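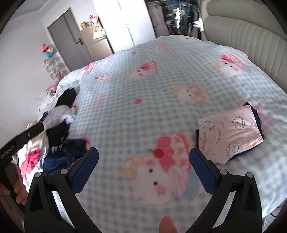 Réka Veres reckoned the pads were the first thing to go, and everyone blamed the pads, and the pads were fine. She said this before I'd got my coat off. What went wrong in October was a spring, a cheap one, and a bit of software that believed it.

Veres runs the folding work at Basudeck, a small outfit that records people sorting and folding clothes with hand-held grippers, so that a robot arm can later learn to do the same. Beds, sofas, piles of washing. Long days. The arm lives at the other end of the building in a cage and is called Kelemen, no reason given.

The fault, then. A worker squeezes the handle, the fingers close, a sensor in the hinge notes how far. Let go and a spring opens them again. On one pair the return spring had gone soft. Fingers still opened, but a bit late and not all the way. "You don't feel it," Veres says. "You feel it in the first hour and then your hand gets used to it. That's the trouble with hands."

So for 22 days that pair went out and came back and 259 recordings were made with it. In every one the jaws look shut, or half shut, a moment after the garment has been dropped. To a person that's nothing. Kelemen learned that after you put down a T-shirt you hang on to it a little.

How did they find out?

"It pulled the table cover off." She laughs, then doesn't. "And then it pulled again, becuase it had more cloth in its fingers now, and more cloth meant keep going. Somebody had a hand on the table."

The somebody was a trainee, who had leaned in through the cage gate to straighten a sleeve. The gate should have cut the power. It did cut the power – 9 seconds later. A relay from a supplier called Wurkaletti had been wired in with a test delay and the delay was never taken out. Bruised wrist, two fingers strapped, nothing broken. He's still there. Veres drove him to be X-rayed herself and says she didn't put the radio on.

Two faults then, nothing to do with each other, same afternoon. I asked which one bothers her more.

"The gate. Obviously the gate. The spring is a spring, they go. But the gate had a sticker on it saying it was tested." Was it? "It was tested with the arm standing still."

They stopped everything for a fortnight. The relay came out and a plain one went in, no timer on it at all. The gate is now checked each morning with Kelemen moving at slow speed and no one within reach, and if the sheet isn't signed the key stays in the office. The 259 recordings were pulled. She wanted to keep the good ones. Couldn't tell which were the good ones, so the lot went.

The grippers get a check too, which is dull and takes a minute. Squeeze, let go, look at the gap against a card. Do it again with a sock in. The software, a logging program they call Vokix, used to take the resting position from whatever the fingers were doing when it was switched on, so a lazy spring simply became the new normal. Now it holds a fixed figure and complains. It complains a lot, she says. One worker turned the beep off in the first week and there was a conversation about that.

And springs are changed after 200 hours whether they feel soft or not. Is that the right number? Shrug. "It's a number. We had no number before."

She won't have the word glitch in the building, by the way. I used it twice and was corrected twice. Accident for the wrist, fault for the spring, and for the relay a word I've been asked to leave out.

What about the workers – do they mind the extra checks? Some do. They're paid by the session and the checks eat into it, so since the spring she's had them counted as paid time, after a short fight upstairs. She thinks that did more than the beep. People bring her a doubtful gripper now instead of putting up with it. Last month three came back in one morning and all of them were fine, and she thanked everbody and put them back on the shelf.

Kelemen is folding again, at half speed. Towels only. T-shirts when she says so.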